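Terkex Book Sorting Line

The Terkex book sorting line is a semi-automated packing and returns operation at the Stestbridge warehouse of Hapeta, a mail-order bookseller. It is best known among people who write about warehouse automation for having been launched twice, the first launch having gone badly enough that the company prefers to call it a rehearsal.

Background

Before the line was installed, returned books at Stestbridge were handled by a team of 22 people working at long tables. Each return was taken out of its bag, checked for damage, matched to an order and put on a cart. The work was dull and the company said so in its own job ads, which promised "a steady pace and a radio." On a normal shift the team cleared around 1000 books.

Hapeta ordered the line from Terkex, a maker of two-fingered robot arms, with software by Stirkeo. The first launch, in March, lasted four hours. The arms handled hardcovers well and treated paperbacks as a kind of hinge. Staff returned to the tables, and a second launch followed after the grip settings had been rewritten.

Operation

Books reach the arms together with whatever they were mailed in. An arm slides one finger beneath a book, closes on the edge and moves it to a scanning tray. Thin books lying on top of other thin books are the standard difficulty, and paper bags are the other one. Stirkeo's manual classes a bag as "soft packaging, non-product," a category that for several weeks also included poetry.
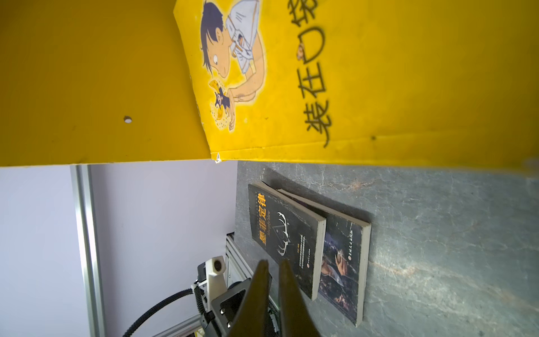 When an arm fails three times on the same item, it stops and turns on an amber light. A worker then walks over and picks the thing up. The manual calls this an "assisted resolution."

Effect on staff

No one was laid off when the line opened, although the returns team shrank to 12 as people left or moved to other departments. Those who stayed were given the title of line partner and a small raise. Their day changed more than their pay did. Lifting and carting dropped sharply, and complaints of sore wrists went with them. In their place came a lot of walking between amber lights and a good deal of waiting for the next one.

Several line partners have said they miss talking across the tables, as the arms are spaced too far apart for conversation. Others enjoy the quiet. The radio was removed during the installation and brought back after a petition with more signatures than the team had members.

Training for the job takes two days, one of them on safety. The rest is learned on the floor, including the habit of turning books spine outward before the arm reaches them, a step found in no manual and practiced on every shift.

Later changes

A second line, meant for children's books, was approved with a target of 300 items an hour. As of August 31, 2021, it was still sorting test stock.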